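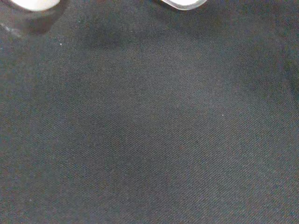
*Dark gray cloth, close up. Look for the tiny slanted lines!*

# How does thread turn into cloth?

Quick one today, lots to get through. Grab something made of cloth. Sleeve, sock, curtain, whatever's near you. Put your nose almost on it.

See the threads? Tiny! Now pull the cloth a bit (gently, it might be your brother's). The threads go two ways. Some up and down, some side to side. That's **weaving**.

## Two kinds of thread

Weavers have names for them:

- **Warp** — the long threads. They get stretched tight first.
- **Weft** — the thread that goes across, over and under the warp.

The machine that holds it all is a **loom**. Some looms fit on your lap. Some are as big as a bus and very loud.

## Over, under, over, under

The simplest weave is **plain weave**. Over one, under one, over one, under one. Next row, swap. Like a checkerboard. Bed sheets are often made like this.

Now **twill**. Twill goes over two, under two. And every row starts one thread further along. So the bumps make little stairs, and the stairs make slanted lines. Go back up to the gray cloth — the slant is there but you have to look hard, the weave is very fine.

Best place to find twill at home? Jeans. Turn up the bottom of the leg and look. Slanty lines all over.

## Why bother with stairs?

Twill bends nicely. It hangs nicely too. And because the threads skip over each other, you can squash more of them in, so the cloth can be thick and strong. Good for work pants, bags, chair covers.

Dark twill doesn't show dirt much either. Handy if you eat toast on the sofa.

## Is gray just gray?

Look again at the gray. Mostly charcoal, but a bit blue in it, and a bit brown. Lighter toward the middle, darker at the sides. Light does that! The same cloth can look like three different grays depending on where the light lands.

Lots of grays are mixed, too. A weaver can use black thread one way and white thread the other way. Stand back and your eyes mix them up. Magic, sort of.

## A weaver's morning

Trilok Upadhyay weaves at the Hostby mill. His loom had 800 warp threads on it when we visted, and every single one has to go through its own little hole, by hand, in the right order. Get one wrong and there's a stripe of mistake all the way down the cloth. He did it once. Had to pull out 28 threads and start that part over. "I went and had a sandwich first," he told us.

## Make your own twill

You need:

- a piece of stiff card
- yarn in two colors
- scissors
- tape

1. Cut small slits along the top and bottom of the card. Same number both ends. 12 is good.
2. Wind the first color up and down through the slits. Tape the ends on the back.
3. Take the second color. Go over two, under two, all the way acros.
4. Next row, start one thread over. Then one more. Keep going.
5. Push the rows together with your fingers.

Can you see the stairs yet? If it looks like a checkerboard you probably forgot to move over. Undo one row and try again.

**Word to keep:** *selvage*. The edge of the cloth, where the weft turns around and goes back.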